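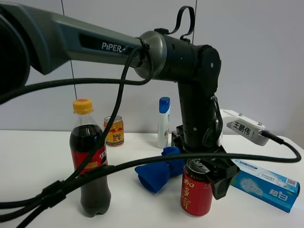
3 min read

Home late from the council meeting and too wound up to sleep, so I'm writing this at the kitchen counter with my shoes still on. They voted on moving our polling place, finally, after putting it off since January, and it went through four votes to three. From next election our precinct votes at the Flekeris school gym, way out past the feed store, and Gashi Hall goes dark for the first time since I was a girl. I had my speech all written out on index cards and I read it too fast, the way I always do, and forgot the part about the bus.

The bus was my best part, too! It stops running to Flekeris in the early afternoon, and we have 432 registered voters in the precinct, a good many of them up on the hill in the senior apartments without cars. I remembered it the second I sat down.
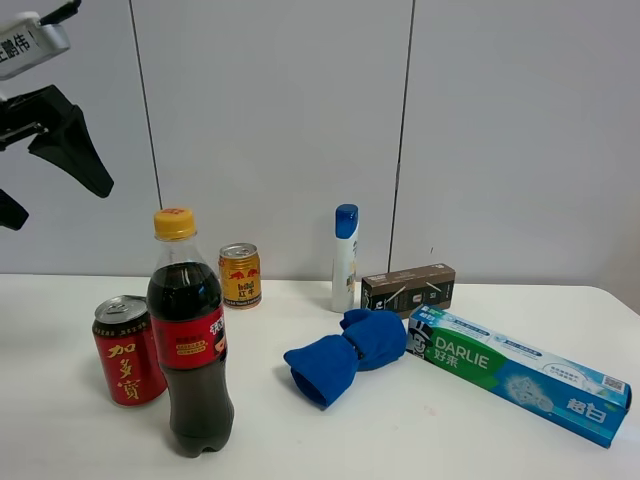 Radka Zupan saved me, bless her. She got up right after me with no cards at all and told them about driving her mother to vote in the sleet, and how her mother wouldn't hear of a mail ballot (she likes to put it in the box herself and get the sticker). You could hear people shifting in their chairs. Mr. Babić from the clerk's office was very decent about it and said the trouble with the hall is the ramp, and I can't argue with him there, that ramp has been too steep for years. Fixing it was on the list once. It came off the list the year they repaved the lot.
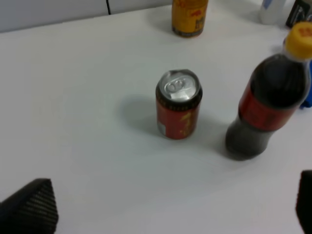 Afterward Selma and I stood out by the cars for ages. She thinks we should ask for a shuttle instead of fighting the vote all over again, and if we bring in 200 signatures they have to put it on the agenda. I was stubborn about it for a while, and then I got cold and came around to her way of thinking. She's going to write the wording and I'm to do the hill, where I know most of the doors anyway.

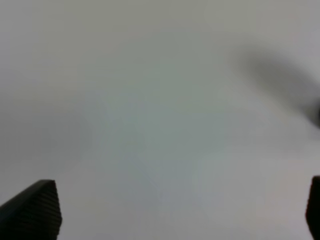

The petition needs a cover sheet, and I've already gone and made three of them tonight when I should have been in bed. The first had a flag on it and looked like a furniture sale. The second was so crowded with type I couldn't find the name of the street. I've about settled on a background like that pale gray up there, smooth and plain with no lettering in it, and then our one sentence across the middle in black. Špela will say it's gloomy. She can bring her own markers, then.

Must call the bus company in the morning and get the real timetable, and give Radka back her umbrella, which I seem to have walked off with.

Last updated: June 13, 2022

Contact | © Mateja Dimitrov | Back to top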